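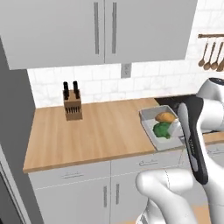 Print this page | E-mail this page

Inside the Practice Kitchen: What You Will See at the Robot Open Day

The Gendport open day is held each September in the Cinton building. Many visitors go first to the practice kitchen. It is a kitchen made by a computer, with a robot arm working in it. The arm and the food inside it are computer models, drawn on a screen many times each second.

This page explains what the kitchen is for and how the arm works. It is written for visitors aged 8 and up.

What is a simulation?

A simulation is a computer program that copies how things behave. In this one, the program stores the size, shape and weight of every object. It also stores rules. One rule says that objects fall when nothing holds them up. Another says that two solid objects cannot be in the same place.

When the arm touches something, the program works out what should happen next. Then it draws a new picture. This repeats so fast that the motion looks smooth.

Engineers use simulations for testing. A real arm that hits a counter may break a part. A simulated arm that hits a counter breaks nothing, and the program can be started again from the beginning. The software shown at the open day is called Trolline. It can run 112 practice kitchens at the same time.

Parts of the arm

A robot arm is built from links and joints. A link is a stiff piece, like the bone between your elbow and your wrist. A joint is the place where two links meet and can turn. On this arm the links are white and rounded, and black discs cover some of the joints.

The last part is the gripper. It has fingers that open and close. The gripper does the job of a hand, but it is much simpler. A human hand has many joints of its own and can feel texture and heat. A basic gripper opens, closes and holds.

To reach a point on the counter, all the joints must turn by the right amount. If one angle is wrong, the gripper ends up in the wrong place. You can test this yourself. Hold your arm straight out and point at a door handle. Now bend only your wrist. Your shoulder and elbow have not moved, but your finger points somewhere else.

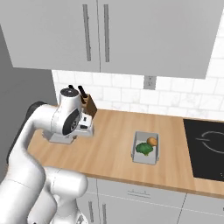 The computer has to solve this puzzle each time the arm moves. It starts with the place where the gripper should go. Then it works backward to find an angle for each joint. There is often more than one answer, so it also has to choose a path that does not bump into the counter, the wall or the cabinets.

Why a kitchen?

A kitchen is a hard place for a robot. Objects have many different shapes. Broccoli is bumpy, and a tray has flat sides. A grip that suits one may not suit the other. Things also stand close together, so the arm must move past one object to reach another.

Factory robots often have an easier job. The same part arrives in the same place each time. In a kitchen, things get moved. The robot has to find out where they are before it can plan a move.

The demonstration program, Sakai, has 59 tasks. Of these, 29 are about moving food from one place to another. The others are about drawers, doors and shelves.

Doors and shelves

Doors are harder than they look. A door on hinges swings in a curve. If a robot pulls a handle in a straight line, the door pushes sideways against the gripper and the grip can slip. The arm has to follow the same curve as the door.

Shelves bring a different problem. The space between two shelves is narrow, and the arm has to fit its gripper into it without touching the shelf above or below. The open door takes up room too - the arm has to plan around it.

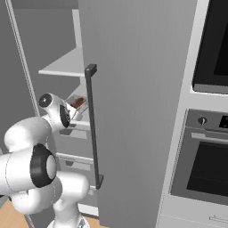
The robot arm reaching toward the shelves of a tall cabinet with its door open.

What to look for during your visit

Each demonstration lasts 8 minutes. Stand where you can see the whole screen. Try to find these things:

- The joint nearest the base. A small turn there moves the far end of the arm a long way.
- The gripper fingers. Notice which way they point before the arm reaches for an object.
- The space between the arm and the cabinets. Watch how it changes as the arm moves.

A task does not always work. The gripper may miss, or an object may tip over. The program keeps a record of each try, and engineers study the record to decide what to change.

Words to know

Gripper: the part at the end of a robot arm that holds objects.
Joint: a place where two links meet and can turn.
Link: a stiff section of a robot arm.
Simulation: a computer program that copies how things behave.

Print this page | E-mail this page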